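Vestis Service Portal
Bollel Property Services, Maintenance Division
Property: Dosesstead Residences, Building 5
Category: Plumbing / Domestic cold water
Subject: Discolored cold water on upper floors, mornings
Priority: Standard, raised to High
Opened: January
Status: Resolved, monitoring

Original request, submitted by resident through portal
The cold water in our kitchen and bathroom runs light brown first thing in the morning. It clears if the tap is left on for a while. By evening it looks normal. The hot water seems fine. This began after the water was shut off in the building last week. Please advise whether the water may be used for drinking and cooking.

Help desk, 8:40 a.m.
Request received. The resident has been asked to run the bathtub cold tap until clear before using any other fixture, and to use bottled water for drinking and cooking until further notice. Please do not run the hot tap while the cold water is discolored, as sediment may be drawn into the water heater. Assigned to Maintenance.

Help desk, 10:15 a.m.
Further requests of the same kind have been received from the fourth and fifth floors. They have been merged into this ticket. No requests have been received from the first, second or third floor. Priority raised to High. A notice has been posted in the lobby and bottled water is available from the management office during office hours.

Maintenance, first visit
Samples were drawn in clear glass jars at the service entrance, at the basement manifold and in an apartment on the fifth floor. Water at the service entrance was clear. Water at the manifold was clear. Water in the apartment was light brown at first draw and clear after 9 minutes of running at the bathtub. A fine reddish sediment settled in the jar.

The municipal supplier was contacted by telephone. No main work or hydrant flushing was under way on the street. The source is therefore considered to be inside the building.

The recent shutoff was made to replace the isolation valve on the east riser. The job sheet shows that the riser was drained and refilled the same afternoon. It does not show a flush after refilling. Maintenance has asked for this to be confirmed.

Resident comment
The water was brown again this morning and there was less pressure in the shower than usual. I would also like to know why the west side of the building was not told about the bottled water.

Help desk reply
Thank you for the additional information. The reduced pressure has been passed to Maintenance. The notice has now been posted at the west entrance as well, and the management office regrets the omission. Apartments on the west riser are not known to be affected, but those residents may also collect bottled water.

Maintenance, second visit
The contractor has confirmed that the east riser was refilled but not flushed.

The filter housing at the head of the east riser (Besnard, cartridge type) was opened. The cartridge was heavily loaded and dark in color. The seal was seated off center, which allowed part of the flow to pass around the cartridge. This agrees with both complaints: a loaded cartridge reduces pressure, and the bypass allows sediment to reach the upper floors. The label on the housing gave a change date that had already passed. The cartridge and seal were replaced. The old cartridge has been kept in the workshop, bagged and marked with this ticket.

Pressure at the top of the riser was normal after the change. The first draw on the fifth floor was still discolored.

Maintenance, flush of east riser
Notice was given through the portal and at both entrances. Residents were asked to keep all taps closed between 10:00 a.m. and noon. The riser was flushed from the top floor drain point for 30 minutes at full flow. Discharge was brown at the start, then cloudy, then clear. A length of scale came out early in the flush and briefly blocked the hose. The flush was stopped, the hose was cleared, and the full period was started again from the beginning.

Aerators were removed and rinsed in each of the 17 apartments to which entry was given. Residents who were not at home have been left a card with instructions for unscrewing and rinsing the kitchen aerator. Maintenance will do this on request at no charge.

Maintenance, follow-up
First-draw samples were taken at 7:00 a.m. on the fourth and fifth floors. All were clear. A laboratory sample was also taken from the fifth floor kitchen. The result was within limits for iron, and the bottled water advice has been withdrawn.

Help desk, message to all residents of Building 5
The cold water supply has been returned to normal use. If you see any discoloration, please add a comment to this ticket and do not open a new one. Please state your floor, the fixture, the time of day, and whether the hot water, the cold water or both are affected. A photograph of the water in a clear or white container is helpful.

Internal actions
The riser shutdown checklist has been amended to require a flush and a signed first-draw sample before the job is closed.
Besnard cartridge changes have been moved from the paper log to the Vestis calendar for all buildings.
The west riser housing is to be inspected at the next scheduled visit.
The contractor has been asked to return an amended job sheet.

Closing note to residents: laundry and remaining sediment 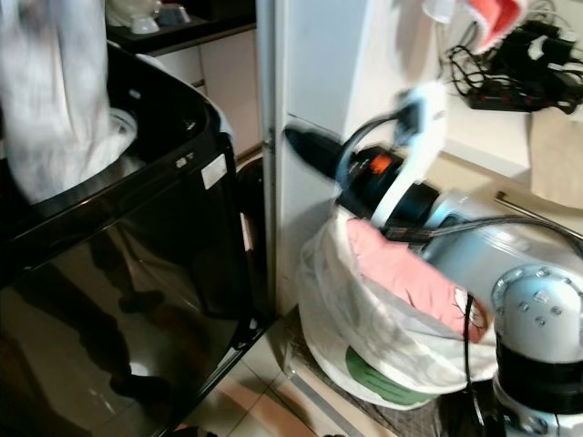
Small amounts of sediment may remain in branch lines and appliance inlet hoses after a riser has been flushed, and residents are asked to run the cold tap nearest to the laundry connection until it is clear before starting a wash. The first cycle should be run on cold with the drum empty. Please check before starting that nothing has been left in the machine; a large white bundle hanging into the open top of a black top-loader, as shown, should be lifted out before that first cycle, and white fabric is where iron staining is most easily seen. If a load has already been stained, do not use chlorine bleach, which can set the mark. Keep the items damp and contact the management office, which has a rust-removing product suitable for most household fabrics. Claims for stained laundry may be added to this ticket until it is closed.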